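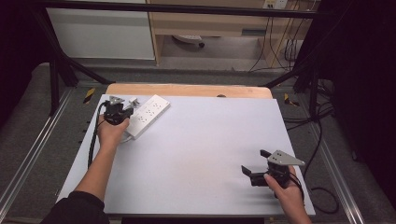
Both hand grippers on the board, power strip task, left one at the near end of the strip.

Print | E-mail

Thursday, bench notes - Humitz handheld pair, trial week

Carrying on from the page with the delivery list. Trial kit is the pair of handheld grippers, cables, top plates and the software licence. Goes back to Bresport or gets bought at the end of the month, Romain wants a yes or no from me with reasons. So writing it all down, even the dull bits.

09.15
Started up. Software found the left unit straight away, right one needed unplugging and plugging back in. Same as yesterday. Swapped the two cables over at the PC end and the fault stayed with the right unit, so not the port. Did not swap at the gripper end, connector is tight and I don't want to be the one who breaks it while it's still theirs.

Zeroed both. The manual says close fully, hold, release, and wait for the light. The light is on the underside where you can't see it while holding the thing properly. Have been tilting my wrist to check and that puts the zero out. Ask Bresport if the state can be shown on screen instead.

09.40
First block, power strip. The job: left hand takes the strip by one end, right hand comes in and steadies, turn it square to the board edge, let go. Sounds like nothing. Strip is smooth and heavier on the cord side, so it swings when you lift. Good test for grip force, that's why I picked it over the foam blocks that came in the box.

Ran 40 goes. Kept 21. That's poor but most of the rejects are from the first half and are me, not the kit:
- lifted before fingers were properly closed, strip dropped back
- thin cord caught under the strip and dragged it round
- right gripper came in too early and the two knocked together
- three or so where I forgot to press start, idiot

After I changed how I stand (a bit further back, elbows lower) it went much better. Write that into the sheet for whoever does it next.

10.50
Weight. Brochure makes a thing of how light they are. For ten minutes, yes. After a block that long the right forearm is complaining, and I think it's the balance more than the weight - the metal plate on top pulls it over when the hand isn't level. The left one with just the little bracket feels fine. Would like to try both with the small bracket. Is the plate needed for our mount? Don't think so. Ferrand drew the mount, check with them before I take anything off.

Cables next. They're a nuisance. Left one I can lay along the edge of the board and forget. Right one hangs off the side down to the floor and I've trodden on it twice this morning. No strain relief worth the name at the gripper end. If we buy, we need a clip on the rail or an overhead run from the crossbar. Overhead is better I think, takes the drag off the wrist. Dastholm sell a spring hanger thing for air tools, might do. Price it.

11.30
Looked at the data from the first block. Finger opening trace is clean, nicer than I expected, hardly any noise when held still. You can see the moment of contact as a small flat step. Useful. Time stamps between left and right drift apart over a long recording though. Not much at the begining, but by the end of a block the right is behind enough to notice when you play the two side by side. Restarting the software puts it back. So short recordings for now, and a question for Bresport.

File names: it numbers from 1000 up and doesn't reset when you change task. Last file before lunch was 2849, nearly all of those are the earlier tests that came preloaded on the laptop and I can't delete them without the admin password. Asked for it Monday-ish, no reply. Putting our own in a separate folder by hand meanwhile. Please nobody rename anything until I've got the list finished.

13.20
Romain Marchal came down and had a go. Good to have a second pair of hands, his are a lot bigger than mine. He couldn't get his finger round the trigger loop comfortably and ended up using the middle one. Says it's fine, did not look fine. The spec sheet claims one size fits everyone. Note for the report: ask about a larger loop, or whether we're allowed to print our own. They do supply the drawing for the fingers so maybe the loop too.

His first few were better than my first few. Annoying. He goes slower and stops dead before closing. Will try that.

He also asked the obvious question, why buy these when we could build a pair. Answer I gave: we could build the grippers, we couldn't build the software in the time, and it's the software that saves the work. Less sure of that after the drift business. Leave it open.

14.10
Second block, same job but strip started at different angles. Didn't tape out positions this time, just put it down slanted and varied it by eye. Results more natural I think. When the strip is slanted across the board the left has to come in nearly side on and the fingers close on the corner instead of the flat. Slips more. The finger pads are too hard for this. There's a softer set listed in the options, extra cost of course. Could also try a strip of the thin rubber from the drawer, stuck on with double sided, see if it changes the force reading. Do that tomorrow and not on their pads - on the spare ones.

Right gripper: fingers don't open quite as wide as the left. Checked with the calliper, yes, small difference but real. Either a stop is set wrong or it's worn. It's a demo unit so could have had a hard life. Not a reason to say no but want a new pair if we pay the new price.

15.00
Tried the quick swap for the fingers. Instructions say under a minute. First go took me ages because the little screw wants a size we don't have in the bench set, found one in the end in the green box. Second go was quick. Somebody order a spare key, they'll get lost.

Battery option: Bresport man on the phone says up to a half day on a charge if we go for the wireless version. Would solve the cables completely. Would also put more weight in the hand, see above. Asked if we could have a wireless one to try alongside, he'll "see what he can do". Didn't get the price out of him.

15.45
Stopped there, arm tired and the goes were getting sloppy. No point keeping bad ones.

Where I am with it so far:
Good - trace quality, build of the fingers, easy to teach someone (Romain was going within minutes)
Bad - cables, start up fault on the right, drift, hard pads, light in the wrong place
Don't know - how it stands up to weeks of use, what support is like once they've got the money

Would lean to yes if they sort the drift. Without that no, we'd spend all our time lining files up.

For tomorrow
rubber on spare pads, 1 block
small bracket on the right if Ferrand says ok
shorter recordings, restart between each
chase admin password AGAIN
tape down the right cable at least, before someone goes over
new job after that, probaly plug into the strip - one hand holding strip, other with the plug. Expect most to fail at first. Need a plug with a stiffer cord than the ones in the drawer.

Also owe Ferrand the mount drawing back with my marks on it. It's under the laptop.

Print | E-mail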